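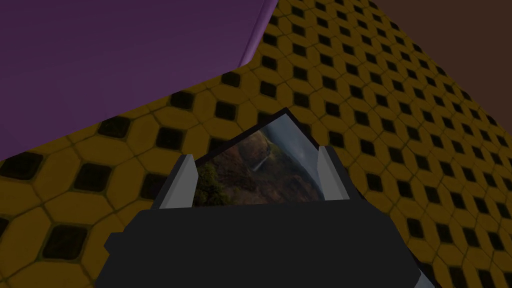

The wrist view in our simulator, with the framed waterfall picture held between the fingers and the purple surface close by its upper left corner.

News from the simulation bench

Many of you have been asking after the picture-moving task, and it's kind of you to ask, because it has given us a rather long spring. I promised a proper account in the last newsletter and then ran out of room, so I'm going to take my time with it now (put the kettle on if you like).

For those who joined us recently, the task is a simple one on paper. The simulated arm picks up a small framed picture in one room, carries it past the furniture, and puts it down where it's told. We call the control software Conder, and Conder had been doing this nicely since the winter. Then Raphaël Marty loaded the new set of rooms, the ones with the bold colors and the patterned floors, and left a batch of 2000 runs going overnight. By the time he had his coat off the next morning there were 48 of them marked as failed, all with the same message: grip lost during carry.

Well, we did what anybody would do with a message like that, and we went after the grip. Hugo Delaunay spent the better part of a week on it. He raised the closing force, he lowered it again, he made the finger pads stickier, and he tried taking hold of the frame nearer the middle. The failures moved from one run to another but they didn't go away, and at one point we had more than we'd started with, which was a low afternoon for all of us. Hugo would like it known that he never fully trusted that message!

It was Mabli Prothero who sat down and watched the failed runs from the wrist camera, slowly, one after another, with a notebook beside her. She noticed that the fingers were doing their job right up to the moment of trouble. In every run she watched, it was a corner of the frame that touched the edge of a slab or tabletop on the way past, and the touch twisted the picture out of the fingers. If you look at the still at the top of this item, you'll see what caught her attention: the picture sits at a tilt, and its upper corner stands up well beyond the fingertips. Conder was planning its path as though the arm ended where the fingers end. It kept the hand itself clear of everything, very carefully, and gave no thought at all to the part of the picture poking out past it.

From there it went quickly. Conder is supposed to add the shape of whatever it is carrying to its own outline as soon as the fingers close. It had been doing so, only it drew that shape as if the picture were held perfectly upright. In the old rooms there was so much space to either side that a tilted corner never met anything. The new rooms are a good deal more crowded, and so the mistake that had been sitting there all along finally showed itself. Benoît Barbier found the line responsible, and I'm sorry to say that I was the one who wrote it, two years ago, with a little note next to it saying "fix later."

The repair takes the angle of the object from the moment of the grasp and turns the outline to match, and then adds a small margin all the way around. We also changed the error message. It now reports the first contact before the loss of grip, with the name of the thing that was touched, which would have saved Hugo his week. Since the change went in on 11/04/2024 we have repeated all the failed runs, and 3 of them still fail. Those have a different cause, we think, to do with how the arm turns in a tight corner, and Raphaël is looking into them now.

I'd like to say a word about safety too, because the same planning code goes onto the real arm in the Stellero room. A simulated picture frame can be knocked about all day and no harm done, but a real one has glass in it, and people stand near that arm. Until the remaining failures are understood, please keep carrying speed on the real arm at 60 percent or lower, and please don't carry anything that sticks out past the fingers while somebody is inside the marked area. Albane Pons has put a sheet by the door with the full instructions and a place to sign. If you see a bump of any kind, even a light one that doesn't seem to matter, write it down on the sheet and tell her the same day.

Anyone who copied the old planner into their own work (I know the Nijs group did, and possibly one or two others) should pull the new version before their next batch. If you've changed the outline code yourself, come and find me first and we'll go through it together. I'm usually at my desk until lunch.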